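Handyspeicher voll: Fotos sichern, bevor gelöscht wird

Auf meinem Altel lagen zuletzt 2946 Bilder, und die Kamera wollte keine neuen mehr speichern. Wer aufräumen muss, sollte zuerst alles auf den Rechner kopieren. Ein Kabel ist dafür meist schneller als WLAN. Am Handy muss in der USB-Meldung «Dateiübertragung» gewählt sein, sonst zeigt der Rechner nur ein leeres Gerät.

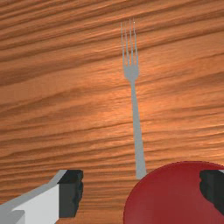

Der Ordner DCIM enthält die Kamerabilder. Empfangene Bilder aus Messengern liegen oft woanders – also auch dort nachsehen. Nach dem Kopieren ein paar Dateien am Rechner öffnen und die Anzahl vergleichen. Erst dann auf dem Handy löschen und den Papierkorb der Galerie leeren.

Bei mir blieben 1775 Bilder übrig, dazu 11 GB freier Platz.

Damian Camenzind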